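Pace of Play at a Small Golf Club: Student Project Report
Sports Management, second year. Submitted Friday, January 11, 2019

1. Background

Our project is about slow play on the course of Flindutov Golf Club. The members complain often that a round takes too long, but the club had no measurements, only opinions. We wanted to find where the time is lost and to test one simple change in the starting times.

The course has 18 holes and a short practice course behind the clubhouse, which we did not include. The starting times are booked through a program called Fleneo. It records the booked time and the name of the competition, but it does not record when the players finish. For this reason we had to write down the finishing times by hand at the last green. 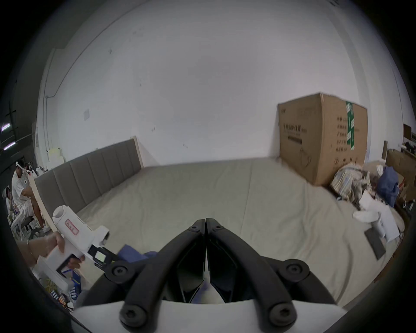

The club allowed us to work during the June competitions. There were two types of play: strokeplay on Saturdays and a pairs competition in the evening. The pairs competition is called the Prurkard Cup and is played over nine holes, so its times cannot be compared directly with the others. We kept them in a separate table.

2. Method

One student stood at the first tee and another at the last green. We noted the time when the first ball of each group was hit and the time when the last putt was holed. A third student walked between the holes and wrote down when a group had to wait. We counted as waiting only the time when all players were ready and the group in front was still within reach.

In total we timed 26 groups. In the first half of the month the groups started with the usual interval. In the second half the club agreed to make the interval two minutes longer — this was the only change, and the players were told about it in the weekly notice.
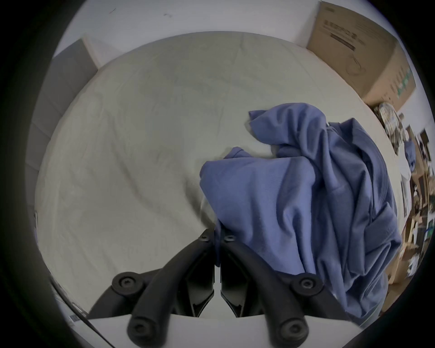

RESULTS

With the longer interval, the groups waited less on the par three holes. The clearest difference was on the fourth hole, which the members call Roy. The green is behind a pond and many players wait until it is completely empty before they hit. Before the change there were often two groups standing on this tee at the same time. After the change we saw this only early in the morning, when the groups started before their booked time.

The total time of the round became shorter also, but less than we had hoped. Groups of four who searched long for lost balls were still slow, and the groups behind them were slow too. The longer interval does not help much in this case.

In the Prurkard Cup we did not find a difference. The field is small and the players know the course well.

4. Problems with the data

Our watches were not set to the same time on the first Saturday. We corrected this afterwards by using the clubhouse clock, but those times are less certain than the others. The weather was also not equal. The second half of the month was drier and the ball was easier to find in the rough, so a part of the improvement may come from this.

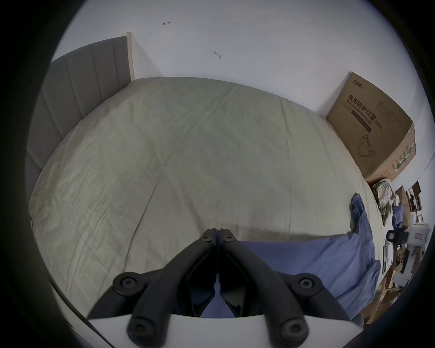
5. Recommendation

We suggest that the club keeps the longer interval for Saturday strokeplay and leaves the evening competition as it is. The club should also ask players on the Roy tee to let a faster group go first. The number of starting places becomes a little smaller, and the club must decide if the members accept this.

For a next project it would be useful to record the time at the ninth green too — then it is possible to see which half of the course is slower.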